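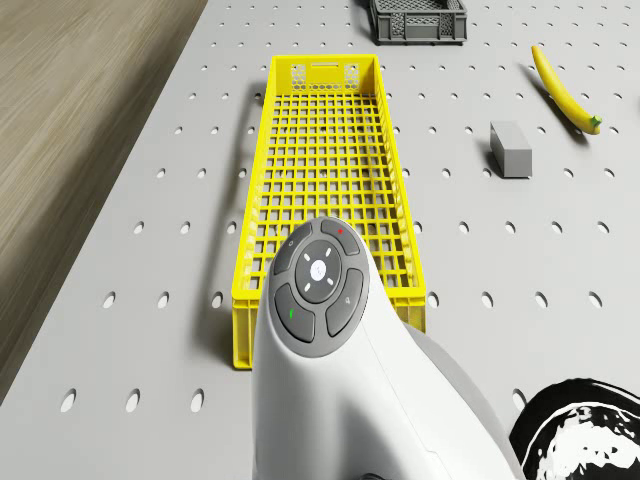 Close in on the yellow crate, with the banana and a gray block out on the pegboard.

Evimeck Chore Room
Simulated tidy-up workcell, single-seat license
$430, download only
Sold by Trornbridge, Cedville
Page updated 2024-12-30

Can a robot clear my kitchen table yet? I get some version of that question every time I tell people what I sell, and the short answer is no, not in the way you'd want on a Tuesday night with spaghetti sauce on everything. The longer answer is why I built this room. I wanted a place where I could set out ordinary stuff (mugs, plates, a can of lunch meat, fruit), hang an arm over it, and find out which parts of "put that away" a machine can do and which parts make it fall to pieces. I wanted to do it without buying an arm, and without sweeping up mugs.

So that's the Chore Room. It's a complete simulated room with a perforated work table, a ceiling-hung arm with a two-finger gripper, and a box of household props you can scatter however you like. You load it, you pick a job, you point your own controller at it and let it go. If you've already got a policy you're training, great. If you don't, there's a plain scripted one in the download that's good enough to get you started and bad enough to keep you humble!

WHAT YOU GET

The room itself, with walls, window, lights and floor
The table, with its full grid of holes, usable as snap points for props
The arm and gripper, plus the overhead mount
24 props, all of them things you'd find in a kitchen or on a messy shelf
Two open crates, one yellow and one dark, that work as put-away targets
Job files for sorting, crating, stacking and clearing
The scripted controller and a short guide written by me, typos included

No subscription. You pay once and you get the point releases.

WHAT IT'S LIKE TO USE

The first job in the list is crating. One thing goes in one crate. It sounds like nothing, and with a light box sitting by itself in the middle of the table it more or less is nothing – the scripted controller handles that one fine. Then you start moving things closer together and it gets interesting fast.
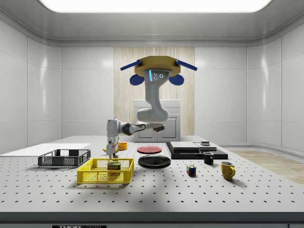
Gripper down over the yellow basket, SPAM can inside.

I like cans for this. A can like that is stiff, it has flat sides, and the fingers can get a clean hold on it, so when something goes wrong you know it wasn't because the thing squashed. What goes wrong is nearly always the walls. The basket is open-topped but it isn't huge, and a two-finger gripper needs room on both sides of whatever it's holding. Come down a bit off center and you've got a knuckle on the rim. A person would just nudge the basket over with the back of a hand and never think about it. My scripted controller has no back of the hand. It stops, it backs up, it tries the same thing again, and after three goes it gives up and logs a fail.

I ran the full crating job 419 times over the fall with the props shuffled before each run, and 285 of those ended with everything where it belonged. Those are my numbers with my controller, and yours should be better because mine is dumb on purpose. I'm putting them here so you have something to beat. The fails weren't spread evenly either. Long curved things did badly. Flat things did worse. Boxes and cans carried the average.

Plates deserve their own paragraph. You and I pick up a plate by getting a fingertip under the rim and tipping it, and we do it so quickly we'd have trouble explaining how. A plate lying flat on a flat table gives a straight-down gripper almost nothing to hold. You can pinch a rim if the rim stands up enough. You can drag the plate to the table edge and grab it there. You can cheat and prop it on something, and I did for the beginner job, and I'm not sorry. If you're thinking of buying this to work on one chore, pick plates. If you crack plates, write to me, I'd love to know how!

Mugs sit somewhere in between. Grab one across the body and you're fine as long as it's smaller than the gripper opens. Grab it by the handle and it swings. The props come with handles facing any which way, and you can lock the direction in the job file if you want an easier day.

SEEING THROUGH THE WRIST

There are several fixed views of the room, and there's a wrist view too. People ask for the wrist view more than any other feature, and it's also the one that generates the most email.
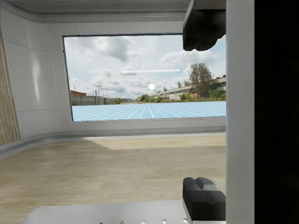
A wrist view with nothing to pick up in it, just fingers, sill-side wood and a lot of sky.

New users get a picture like that and think they've broken something. You haven't. The view goes wherever the hand goes, and if your controller swings the hand up and around on the way home, for a while all it's going to see is the window. Clouds, the brick structure, that long industrial building with the tree in front. A controller that has only ever learned from nice clean looks at a tabletop can get badly thrown by a second of that. Mine used to freeze. I now have it ignore the wrist picture above a certain height, and you can find that setting in the controller file under the name "skylark" (I was tired, it stuck).

I left the outdoors in on purpose, by the way. Houses have windows. Shops have windows. Sunlight comes in and lies across surfaces in bands, and a bright stripe on a pale board can look an awful lot like an edge if you're a machine that has learned to look for edges. You can switch the window off in the settings if you're comparing runs and want the light dead even. I'd turn it back on before believing any result, though.

THE OVERHEAD MOUNT
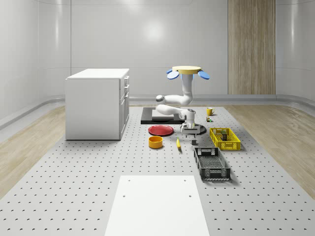
Hanging the arm from the ceiling was the choice I went back and forth on longest, and I still get messages from people who'd like it bolted to the table like a regular shop arm. I tried that. A table-mounted arm eats a big piece of the surface, and it has to reach over the near things to get at the far things, so half your fails turn into elbow problems. From above, the whole table is fair game and the fingers can come straight down, which suits bananas pretty well: with the banana lying front to back and the hand over the black disc, all it has to do is shift a little and close across the narrow way. You also get open floor on both sides for whatever else you want to bring in. The price is that sideways grabs are awkward, and my guide has a page on what I do about it (mostly I avoid them).

If you really want the table mount, the Atallah add-on has it. It's a separate download and it isn't mine, but I've used it and it loads without a fuss. Ask before you buy if you're on an older release of the room.

SO, CAN THEY DO CHORES YET?

Here's where I've landed after a lot of evenings with this thing.

Shop floor, fixed job, same parts every time, crate always in the same spot: yes, and that was true long before I came along. You don't need my room for that, though it's handy for checking whether a layout has enough clearance.

Shop floor, mixed bins, stuff turned up any old way: getting there. It depends how slow you can stand and who picks up the misses.

Kitchen: I wouldn't let one near my good plates. Putting a boxy thing into an open crate, sure. Clearing a real table with a wet fork stuck to a napkin, no. My room doesn't even have a wet fork. It has no liquids at all and no cloth, and I'd rather say so here than have you find out after paying. The cleaning part of cleaning up just isn't in this product. What's in it is the picking up and putting away, and there's plenty left to solve in there to keep a person busy.

One more caution. A good score in my room means you got a good score in my room. The friction is my best guess, the props are a bit tidier than life, and the table never wobbles. Mine at home does.

THINGS PEOPLE ASK BEFORE BUYING

Can I add my own objects? Yes. Keep the meshes simple and give them a sensible weight. A mug with the weight left at zero will leave the room at speed the first time it gets touched.

Can I use it for a class? One license is one seat. Get in touch for a lab price, I'm pretty easy about it.

Does it need a fancy computer? The room runs with the reflections turned down on my old desktop. The glossy walls are the expensive part, and there's a matte setting.

Can I move the crates? Anywhere on the grid, and you can set them at an angle. Try the angle. It's meaner than it looks.

Is there a demo? There's a small one with a single crate and three props, and it stays free.

Refunds? Within two weeks, no quiz about why.

COMING UP

The next release is planned for February and adds a drawer job, which I've been putting off for ages. Opening a drawer is fine. Opening it, keeping it open, and getting something into it with one hand is a whole other evening. Current license holders get it at no charge, and the download link in your original email from Trornbridge will still work.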